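Ticket opened Friday, 7:40 pm. Category: gripper / pick and place. Status: still sort of open, read on.

Hi all – posting this on the Nendik build board since half of you are running the same arm kit and I'd love a sanity check. My arm has a Jiritz servo board, a Sturard wrist camera and printed fingers (black, the long curved ones from the shared folder). The job is dead simple: find the little yellow Beetle on the counter, grab it, put it in the turquoise bin. It used to do this all evening long. Since I reprinted the fingers it misses or squashes down on the car way too often, 19 clean picks out of 25 tonight, and before the reprint I'd quit counting because it was so boring.

What I'd already tried before posting:

- power cycled everything, twice
- re-ran the home routine
- cleaned the camera lens (it was gross)
- swapped the USB cable for the short one

None of that did a thing. Next I went through the wrist camera stills, and I kept stopping on the ones like this, with the fingers wide open and the car way off to the left of them, not between them at all.

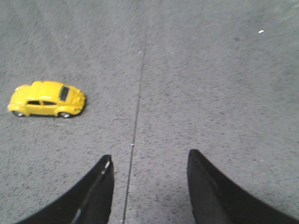
## Check 1: camera offset

My first guess was the offset between the camera and the gripper center. The new fingers are longer, and I never touched the numbers in the config (yes, I know). I'd been ignoring the line down the counter, but it's a great thing to aim at! I parked the gripper over it, compared where the software thought center was, and it was out by 10 mm. Ten! I fixed the offset, ran a few more, and the sideways misses pretty much went away.

So I figured I was done and started another batch, mostly to have something nice to put in this ticket.
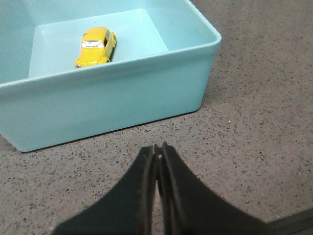 The wrist camera is also what I use to decide if the bin counts as "full," and that check is kind of dumb – it just looks for enough yellow inside the blue. I mention it only because my log said "placed" a couple of times when I wanted to see the grip force reading and there wasn't one. I've got the logger writing that value at both ends of the move now. Separate ticket if it keeps up.

## Check 2: height

The other half of the problem was height. With the offset fixed, the gripper would sometimes come down right on the roof and lean on it. I could hear the shoulder servo complaining from across the room, so I set up my second camera beside the counter to catch it from the side.

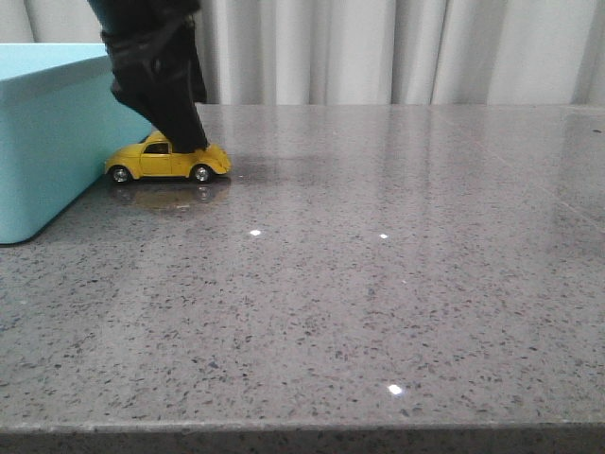

I had the pick height saved from the old fingers, plus a little "press" I added ages ago for foam blocks and forgot all about. Foam doesn't care. A die-cast car cares a lot, and so does the servo. I took the press out completely and raised the pick height by the extra finger length. Oosthuizen's calibration sheet (the one pinned on the board) says to redo height any time the fingers change, and I'd skipped right past that line.

## Where it stands

- Offset: fixed
- Height: fixed, I think
- Picks close to the bin wall: still flaky, 2 bad ones in the last batch

That last one is what I need help with. When the car is parked right up against the bin, does anybody rotate the wrist first, or do you nudge the car away and then pick? I've been leaning toward rotating, but my wrist joint has some slop in it and I don't totally trust it.

I can upload the config and the log if somebody wants to dig. Leaving the ticket open till I've run another 25.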